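Todley Staff Activities Group
Minutes, April 28, 2023

Present: Shaohua Liao (chair), Diệp Cù (minutes), and people from the warehouse, front office and both sales desks. Great turnout, and thank you to everyone who gave up a lunch hour!

1. Last minutes
Accepted with one fix. The bowling shoes were paid for by the company and the snacks by us, so the line had it backwards.

2. Spring cook-off
Everybody loved it. We got 74 feedback slips back and most of them asked for a repeat, which made Shaohua very happy (she read several out loud, including the one-word slip that just said "dumplings"). Two complaints, both fair: the line for plates was too long, and the vegetarian table ran out early. Next time we set up two lines and label the dishes before the doors open.
Cost came to $884. We had $381 left in the activities fund after the last bill cleared.

3. October outing
Three ideas on the table: a day at Lake Drititz with canoes, a scavenger hunt downtown, or a return to the cook-off format. Long and lively talk on this one. The warehouse crew is all in for canoes. Front office asked what people who don't swim would do, and Diệp offered to find out if the lake has a picnic shelter and trails. The scavenger hunt got a lot of love too, mainly for mixing up teams who only ever email each other.
Agreed: put canoes and scavenger hunt to a staff vote. The cook-off moves to next spring either way.

4. Lunch swaps
The pilot with Hidis next door is going so well! Small groups, 20 people so far, eating with someone from the other company. Several said they now know who to call when a shipment gets stuck. We will keep it going through the summer and ask the Đồng office to join by video.

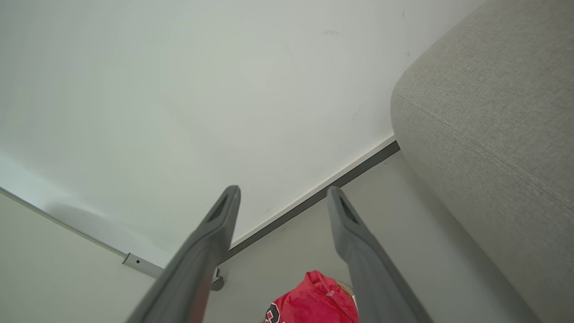

Gripper fingers, open.

5. Welcome buddies
New hires get a buddy for their first month. Sales has plenty of names on the list, and warehouse needs more on the early shift. Sign-up sheet goes by the time clock.

6. Any other business
Team shirts: green won by a mile. Sizes to Diệp, please, including anyone on leave.
Somebody left a blue casserole dish in the kitchen after the cook-off. Still there.

Actions
Shaohua: set up the staff vote, write to Đồng.
Diệp: call Drititz about the shelter, order shirts.
Warehouse: early shift buddies.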